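Visit Report: Kitchen Fittings Open Day, Rustholm
December 2024

The Rustholm site opened its model kitchens to trade visitors for one day. I went to look at counter layouts for small rental units, with Trastau and Drilaver both showing there. Registration at the door was quick. The floor plan handed out lists 70 displays over 3,399 square feet, and the numbering on the plan does not match the numbering on the walls in the east hall.

The first hour went to cabinets. Trastau has changed its hinge plate since the October price list. The new plate takes two screws where the old one took three, and the door can be adjusted from the front. Soft-close is now standard on base units and still an option on wall units. Drilaver showed drawer runners only, on a test rack with a cycle counter reading 1,311.

The working counters are in the back hall. I spent most of my time at the breakfast counter, a marble top with the small appliances grouped at one end and dry storage along the wall.
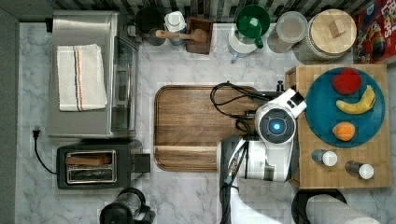
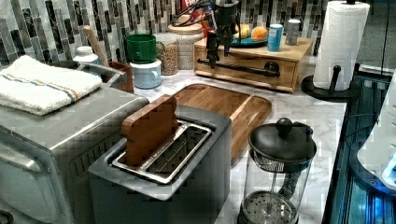
Marble is a poor choice for rentals. It etches with lemon juice and vinegar, and resealing is a job most landlords will skip. The layout carries over to laminate or quartz without changes. Toasting and baking share one end, which keeps the crumbs in one area, and the cutting board is within reach of the toaster. A towel on top of a toaster oven is common in lived-in kitchens, but it should come off before the oven is switched on. For our units I would specify a separate rail for towels.

Storage along the wall uses depth that is otherwise lost. It also makes the wall tile harder to wipe down, so I would keep the row to items used daily and put the rest in a cupboard.

The Jang range of sinks was in the side room. Single bowl, square corners, two depths. The deeper one needs a lower trap and will not fit over our current waste position. List price for the full counter set, sink included, is $3,468 before delivery. Lead time was quoted verbally and I have asked for it in writing.

Parking is behind the building, entrance from the service road. Samples of the Trastau edge trim are in the office, top shelf.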